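Textile Care and Household Fabrics
Unit 4: Plaids, Checks and Bedding
Handout prepared by Randa Chamoun

Read this before the lab. Bring your swatch cards from Unit 3.

A plaid is made by crossing bands of colored yarn in both directions. A check is the simpler case, with bands of even width.
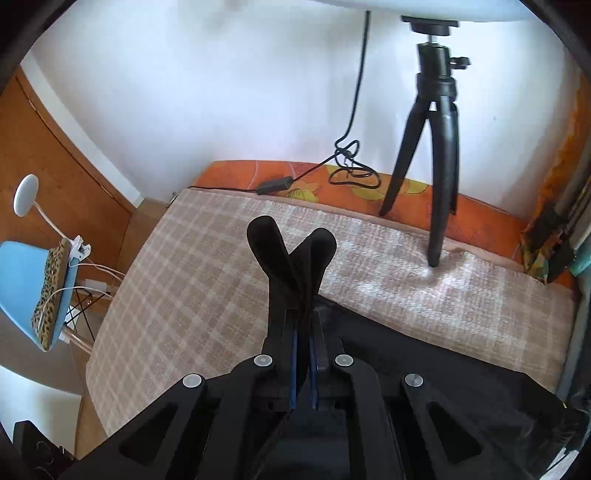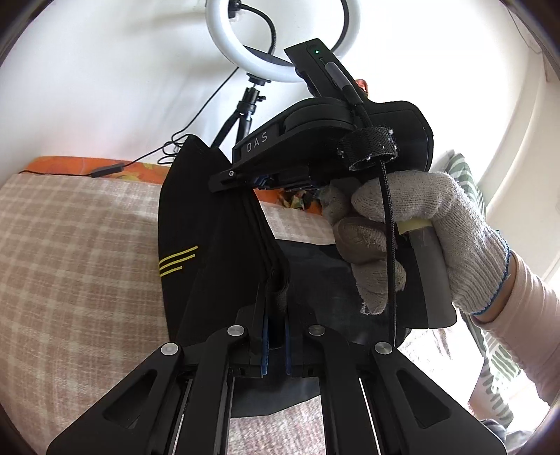

Fig. 4.1. Plaid bed coverings with darker fabric, both views.

Yarn-dyed and printed plaids
In a yarn-dyed plaid the color goes through to the back. In a printed plaid the back is usually paler. Turn over a corner to check.

Thread count
Count warp and weft threads in one square inch and add them. The Ullard sample comes to 200, the Skallen sample to 193. Plied yarns count once. A label that counts every ply can reach 587 on a fairly coarse cloth.

Washing
Wash dark and light items separately the first few times. 40 degrees C is enough for most cotton bedding. Dry flat or on a line if the cloth is loosely woven.

For the lab
Test the Florix and Tuhumury swatches for colorfastness, wet and dry. Record both results on your card and staple the rubbing cloths to the back.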